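Rec League Hoops Board > General > Zostham gym new schedule + playoff format, thoughts?? 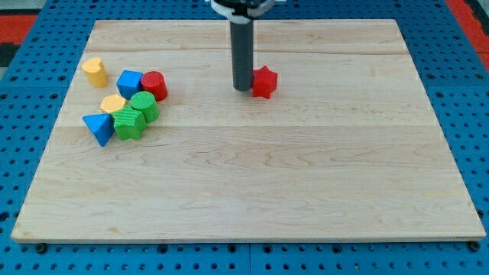 maple board, red star

trunik_pg
Mar 27, 2021
So the email went out. For anybody who didnt get it, short version. Season picks back up in August. 2 divisions instead of 4. Top 2 from each go straight to a semifinal, everyone else is done. No play-in. Games all at Zostham, none at the Mangundap courts this time.

I don't love it. We were 5th when everything stopped with three games left and two of those were against teams we'd already beat. Now those games just vanish?

baselinebok
yep they vanish. read the second page. standings freeze as of the last game played, then the new divisions get drawn from that

trunik_pg
That's what I'm mad about

Corner3Carl
You were 5th cause you lost to Pumemen by 30. I was there. I was ON Pumemen

trunik_pg
By 22. And we had six guys.

Rocío Lozano
Hi all, I help with the schedule so let me clear up a couple things before this gets away from us.

Standings freeze is for SEEDING only. Everybody starts 0-0 in August. Your old record decides which division you land in and who you open against, nothing else. The email was badly worded, my fault, I wrote it at midnight.

Fees paid last season carry over. If your team isn't coming back, write me and we'll sort a refund.

trunik_pg
ok that's a lot better. Still want a play-in tho

Corner3Carl
no play in. please. last one we did was a Trunik vs Mangundap game that started at 10:40 at night and half of both teams had gone home

hackashaq_dad
Disagree w/ Carl. The play-in was the best night of the year. 2 overtimes. My kid still talks about it

Corner3Carl
your kid was asleep on the ball rack

hackashaq_dad
He woke up for the second OT

Bok-nam Jeon
Question about rosters. Last I saw we had 126 players signed up across all the teams. With two divisions do we still cap at ten per team? We have 12 who want to play and I am not cutting anyone.

Rocío Lozano
Cap goes to 12. Ten dressed per game, you pick who. Turn in your list before tip or you play with whoever's on the last one.

Bok-nam Jeon
Perfect thank you

lefty_layups
Can someone explain the clock thing. Email says "running clock, stopped last 2 min of each half." We always did last two of the second half only. Games are going to go long again

baselinebok
agree, its the fouls that kill it. stop the clock in the first half and every team with a lead just walks to the line

trunik_pg
Nah I like it. Running clock at end of the first half is a joke, team with the ball just stands there and holds it for the last shot

lefty_layups
thats called basketball

trunik_pg
that's called boring

Rocío Lozano
Clock rule is a trial for the first two weeks. If we're running over we go back to the old way. Gym closes when it closes, I can't move that.

old_man_hooks
Did anyone else do the math on the tiebreaker. Point differential, no cap. So now a good team is going to leave its starters in up 35 on some poor guys who just want to run around after work. Bad idea. We capped it at 15 a game back when I ran this thing and it worked fine

Corner3Carl
Agree w/ hooks for once. And I'm on the team that would benefit

hackashaq_dad
Head to head first, then capped differential. Easy

trunik_pg
head to head doesnt work when three teams are tied and they all beat each other. happened to us, we spent an hour in the parking lot arguing over it

old_man_hooks
then you go to the cap. read what the man wrote

trunik_pg
I read it. Just saying it needs to be spelled OUT so there's no parking lot

Rocío Lozano
I'll take head to head, then differential capped at 15, to the captains. Sounds like most people want that. Please vote when I send it, last time I got four answers.

Bok-nam Jeon
Voting yes already. Also does anybody have a size L Mangundap jersey, number 8 or whatever, ours went missing in the move

lefty_layups
i might have one in the trunk, will look tonite

newguy413
Hey, is there room for a free agent? Moved here in the winter. 6'1, can rebound, cant really shoot. Played a bit in college intramurals

Corner3Carl
how do you feel about setting screens all night

newguy413
Fine with it

trunik_pg
DM me. We had SIX GUYS Carl. newguy dont listen to anyone from Pumemen

baselinebok
lol he's been here one post and theres a bidding war

Rocío Lozano
Free agents go through me so it's fair! newguy413 send me your name and which nights you can play. Shorthanded teams pick first.

trunik_pg
that's us

Corner3Carl
we have nine

trunik_pg
so that's us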